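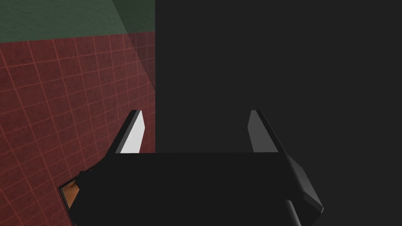

Notebook 2, p. 32

April, getting on for four in the afternoon

Wrist view from the Ekby sim, open fingers, nothing in them yet. I'm putting it at the top of the page so I stop hunting through the shared folder every time somebody asks which scene we're on. It's the one with the red grid surface and the big dark plane on the right. Milovan Obradović says the red gives him a headache and could we please have beige. I told him beige was next on the list, right after everything else on the list!

OK, so where are we. The packing line at Millthorpe wants the arm on the small-box station before summer, and the deal we made with them (well, the deal Marcelle Boyer made, I just nodded) is that the people who work that station get a say in how it moves before it gets anywhere near them. So this week was sim runs in the morning and then sitting with the second shift in the break room with a laptop, showing them clips and asking what they thought.

They think a lot of things. I filled four pages.

The big one is pace. Our planner treats 700 boxes a shift as a flat number, same speed from start to finish, and the packers all laughed at that. They go hard before lunch, slow down after, and then pick up again when the truck is due. If the arm feeds them at one steady rate they'll be standing around at ten and drowning by two. I hadn't thought of it at all. Marcelle had, a little, but she figured a buffer table would soak it up. It might, but there are only 40 places on the buffer as drawn and they say that's gone in no time on a bad afternoon. So I want a pace dial on the station, one the packer can reach and turn without asking a lead first. Put that in the request to Jellard, and put it in writing this time.

Second thing: who gets the odd boxes. The plan was always that the arm takes the regular ones and a person takes whatever's crushed or taped funny. Sounds kind, right? Except one of the women pointed out that the easy boxes are where she rests. If she only gets the awkward ones, all day, her hands are going to be worse off than they are now. She's right and I don't have an answer. Milovan suggested letting the packer hold back a share of the regular boxes, which the software can do already, it's a setting. Whether the plant manager will like paying for an arm that sits idle part of the time is another conversation - not mine, I hope.

Third, smaller, but it came up in both sessions: talking. Right now two people work across from each other and chat. In the layout we drew, the arm goes in one of those two spots. Could it go at the end instead? Reach is tight. I'll rerun it with the base moved and see what the wrist does near the wall side.

Sim notes, for whoever picks this up after me:

- approach from straight above is fine, approach from the side still gets the housing too close to things for my taste
- in the wrist view the gripper body eats most of the bottom of the picture, so low objects hide behind it. There's an orange-brown bit just poking out by the left corner in the one on this page and you'd never know what it was from that alone. Need the second camera for anything low down
- the right finger is dark on dark against that plane. Left one's pad is lovely and bright. Try moving the light before blaming the detector (note to self, mostly)
- Lis build loads now but only if you clear the cache first

Marcelle wants the packers to name the dial positions themselves so the labels make sense to them. Current front-runners are "morning," "after lunch" and "truck." I'm for it.

Still to do: base-at-the-end layout, reach check, write up the held-back boxes idea with Milovan, ask Millthorpe if the late shift can have a session too. They've been left out so far and they know it.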